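Filed under: Checklists / Perception & Control

Pre-session software check, handheld gripper rig, two hands
Revised August 2022. Checked by Drita Stojanović, comments hers unless initialled.

1. Both grippers report to Gitosier before anyone picks anything up. PASS
Left took two tries. It usually does.

2. Clock offset between left and right streams under the limit. PASS
Worst reading 3 ms against a limit of 5. Please write the number down. "Fine" is a mood.

3. Finger opening calibrated, fully open to fully closed. PASS WITH COMMENT
Right side read 90 mm open, left read 147, and they are the same model. Someone had loaded the old config from December. Reloaded, rechecked, now they agree.

4. Pose tracking holds through a slow sweep of the work area. PASS WITH COMMENT
Lace tablecloths are hard on the feature matcher. The pattern repeats, so Hurinard will cheerfully decide it's one scallop over from where it is. Keep some furniture in view during the sweep and it behaves.
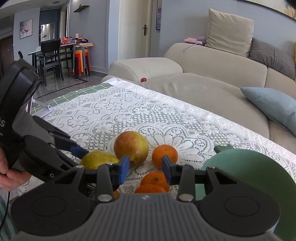
5. Relocalization after covering the lens for a moment. FAIL, then PASS
First attempt put the left hand under the floor. Feature cap was set at 800; raised it to 3000 and it recovered on the next try. E.T. says this will cost us frame rate. Noted — E.T. may bring a graph.

6. Object segmentation gives touching fruit separate masks. FAIL
Two oranges touching still come back as one long orange. The planner then proposes a grasp for the long orange. Ticket is open with Ademir Barbosa, and the fruit task stays record-only until it closes.

7. Dropped frames logged, not just dropped. PASS

8. Disk space for a full session. PASS
Room for about two hours. Sixten, your test recordings from Blomqvist are still on there.

9. Stop button ends recording on both sides. NOT CHECKED
Ran out of time. Do this one first next round, before item 1, and renumber if it bothers you.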